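Hall floor at Skirside to be recabled before July

Clarier, which leases the ground-floor hall at Skirside, has approved a change to how power and data lines are run across the room. The notice was posted to tenants on 29th January. Work will be done in stages so that the hall can stay in use.

The hall covers 544 square meters and has its wall outlets on two sides only. Equipment tables stand well away from both walls, and power reaches them through extension leads and power strips laid on the floor. The building's own rules allow this for short-term setups. Clarier's notice says the present layout has passed the point where it can be called short-term. 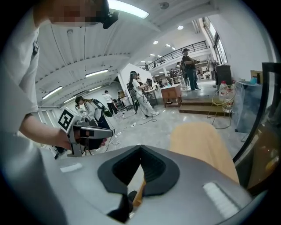

Why are the leads not simply taped down?
Tape holds well on the polished floor for a few days, then lifts at the edges under foot traffic and leaves residue that has to be scraped off. It also has to be cut every time a table moves. The notice limits tape to data lines that will be removed within the same day.

The main part of the work is a set of low-profile floor channels, supplied by Bergeron and fixed with removable adhesive pads. Each channel has two compartments, one for power and one for data, with a hinged lid and beveled sides. The channels will follow fixed routes from the walls to the table positions. Where a route crosses a walkway, it will do so at a right angle, and the lid will be marked with a contrasting strip.

The raised platform is handled separately. Its supply will come from the rear, so that no line crosses the foot of the wooden steps. The small reddish-brown cabinet in front of the platform will stay where it is; the channel route has been drawn to pass beside it.

Leads longer than 5 meters will be withdrawn from general use in the hall and kept in the store. Most of the loops now on the floor come from long leads used over short distances, with the excess left lying where it falls. Shorter leads will be issued in fixed lengths and tagged at both ends. Spare length is to be folded and strapped at the table end, never at the wall.

Power strips are to come off the floor wherever there is a table to carry them. Clarier has ordered 70 under-table brackets, each with a single screw clamp that fits a tabletop without drilling. Work areas that are set up directly on the floor, with no table, are a known gap in the scheme. For those, strips will sit in ventilated boxes at the edge of the area, with the lead leaving on the side away from where people stand.

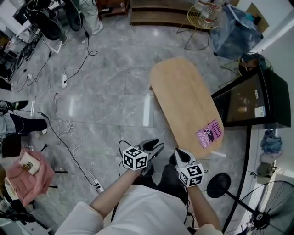
Can a fan share a power strip with other equipment?
It can if the total load stays under the rating printed on the strip, and a standing fan adds very little. The more common fault is mechanical: fans get moved often, and each move pulls on the plug. Under the new rules a fan gets its own outlet if one is free within reach of its cord.

Each strip will carry a load limit of 2000 watts, which is lower than the rating of the strips now on issue. The margin is intended to cover heaters and chargers plugged in without notice. Plugging one strip into another will be prohibited throughout the building, including in the storage rooms and the corridor behind the hall.

Loose items are covered in a short section of their own. Cloths, folded covers, books and boards may stay inside a marked work area during a session but may not lie on top of a lead or a strip. Glass-fronted cabinets are to be kept clear of cable routes on all sides, as a snagged lead can pull a door open or shift the base. Standing fans must have the whole base flat on the floor and must not be placed on a channel lid.

Floor cleaning will change as well. Loose leads currently have to be lifted by hand before the floor can be washed, and the areas under the denser loops are often skipped. With the channels in place, a machine can work up to the beveled edge. The grout lines in the tiled part of the room will be done by hand before any pads go down, as the adhesive does not hold on a dirty joint.

Inspection of existing leads comes first. Any lead with a cracked plug, a crushed section or a missing tag will be discarded. The platform supply follows, then the walkway crossings, then the remaining routes. Lead records will be kept in Skilari, the inventory system already used for the furniture, with one entry per tag.

Tenants have been asked to send in table positions before the routes are marked out on the floor. Positions submitted after marking will be served from the nearest existing channel. The work is due to be finished before July.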